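Plornby Forum > Teleoperation and Demonstration > Simulated tasks

Egg pickup in the backyard sim: wrist view gives me nothing to aim with

I'm recording demonstrations for a two-arm Easter egg task in simulation, driving both arms by hand controller. The reach is fine from the head view. Once I drop to the wrist view I lose depth completely. The frame below is typical: fingers open, green everywhere, no idea how high I am.

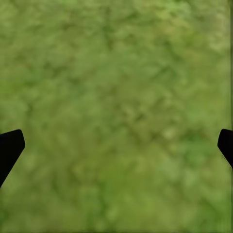
Vaughan Tapsell
Thread starter, sim operator

Control loop is unfiltered, scaling is 1:1. I have 77 demonstrations so far and I'd throw out a good part of them for hovering. Do I change the grass texture, change the camera, or just practice?

carleen_hapeta wrote:
Don't touch the texture yet. A blurred ground plane that close has no edges, so a sharper bitmap buys you very little. Put the tool height on your operator display and keep it out of the recorded observations. We did that on the Achari setup and the hovering mostly stopped.

s_whitelaw wrote:
I disagree with Carleen. If the operator sees a number the policy never gets, you are recording decisions the policy has no basis for. Fix the view so both have the same information. What does the head camera show during the grasp?

vaughan_t wrote:
It keeps both arms in view for most of the run. Left gripper in the basket with an egg beside it, right gripper out over the grass:
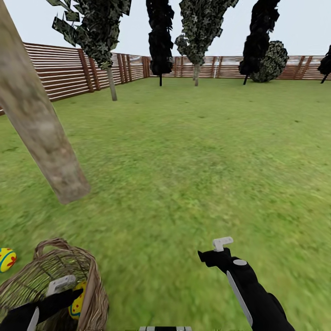
Head view, left gripper inside the basket, right gripper empty.

s_whitelaw wrote:
Then you have one more cue than you think. The basket is a known size and it sits on the same lawn. Start each approach from near the basket and move outward at constant height.

carleen_hapeta wrote:
That works until the egg is on the far side. Also, joint positions are in the observations, correct? Then height is already there by forward kinematics — the policy gets it, the human doesn't. The readout only evens things up.

s_whitelaw wrote:
Height above the base, yes. Height above the lawn only if the base and the lawn never move relative to each other. Vaughan, is the base fixed?

vaughan_t wrote:
Not fixed. It can drive. Another head view from the same yard, with the basket down by the bottom edge and the right gripper open over the grass:
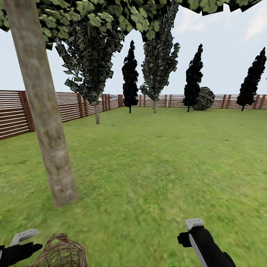 Fletcher Mudgway
Moderator, Simulated tasks

I moved Vaughan's post here from the hardware section. On the question itself: if the lawn is a flat plane, a moving base changes nothing about height and Carleen is right. If it has relief, Shona is right. Check the collision mesh before recording more.

vaughan_t wrote:
Checked. Flat plane. Adding the readout and dropping translation scaling to 1:2 near the ground. Will redo the worst ones first.

s_whitelaw wrote:
Fine for this yard. I'd still log the readout in a separate channel, so you can tell later which demonstrations had it.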